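Prydderch Women Take Team Bronze at the Clavano Road Relays

July 4, 2024

The senior women of Prydderch Harriers won the team bronze medals at the Clavano Road Relays on a warm and windy evening. It is the first medal for the club in this race for nine years, and it came after a last leg which many people on the sea wall will remember for a long time.

The race has four legs, and every leg is one lap of the harbor and the old fish market. The course looks flat on paper, but the ramp behind the market is steep, and the runners must climb it when their legs are already tired. This year 162 teams started in all categories, and the women and the veterans ran together in the second race of the evening.

Our first runner had a difficult beginning. She was blocked at the narrow gate after the start and came to the ramp in 14th place. She stayed calm, passed several runners on the long straight beside the water and gave over in eighth. The second leg was the fastest of our team. The wind was in the face for the whole way back from the lighthouse, and in this part our runner closed the gap to a group of four clubs, among them Cungate, the winners of last year.

On the third leg we lost a little. Cungate went away from everybody, and with them went the team of Gestik Running Club, who had kept their strongest women for the second half. We were sixth at the last exchange, 19 seconds behind the third place. At this moment I think very few of our supporters were expecting a medal.

The anchor runner did not look at her watch even once. She took fifth place before the market, fourth at the top of the ramp, and then there were only two women in front of the finish tent fighting for the bronze. She was behind until the last lamp post and won by one second. Cungate took the gold and Gestik the silver, and both were clearly better than the rest on the day.

The second women's team finished 23rd, a good result for a team where three of the four had never run a relay on the road before. The senior men were less happy. They came 17th, after two withdrawals in the week of the race, one with a calf injury and one with a fever. The men's captain has asked that everybody who wants to run in the autumn league gives his name early this time.

In the junior races Prydderch had one team, in the under-15 girls, and they were seventh. They had number 501 on their backs and were probably the loudest team in the whole harbor — also when they were not running.

After the prizes the club stayed together for supper in the sailing hall. Thank you to all families who brought food and to those who washed the dishes until late. 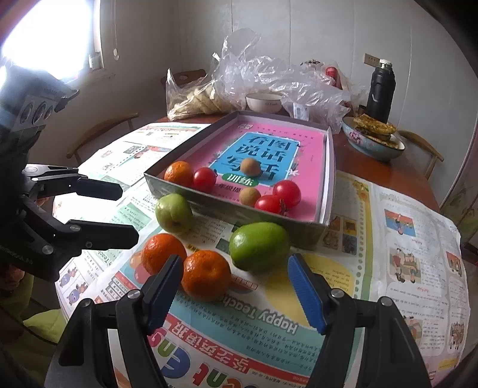
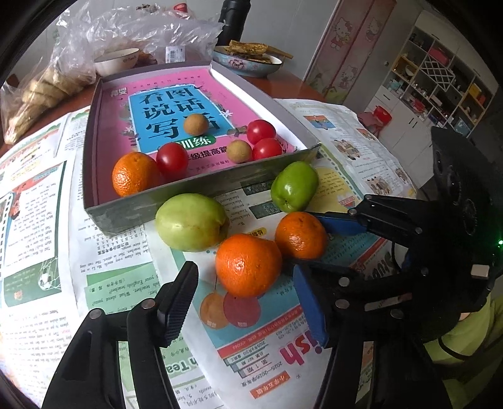 Tomatoes and other small fruit in a box lid, on top of a pink book

The club has now a short break from racing. Tuesday-style speed sessions on the track are stopped until the surface is repaired, and the easy group run starts from the boathouse at half past six as usual. New runners are welcome in this group, and no special speed is needed.

The next race for most of our members is the Cungate Forest 10K. The organizers have a limit of 789 places, and 266 are already taken, so please do not wait too long with the entry. The club bus will go if enough people put their names on the list in the boathouse. The price for the bus is the same as in April, and children travel free.

Team vests which were borrowed for Clavano must come back washed before the end of the month. Two vests are still missing from the last relay, one in size small and one in medium. There is also a gray rain jacket that was left in the sailing hall, and it can be collected at the boathouse before the group run.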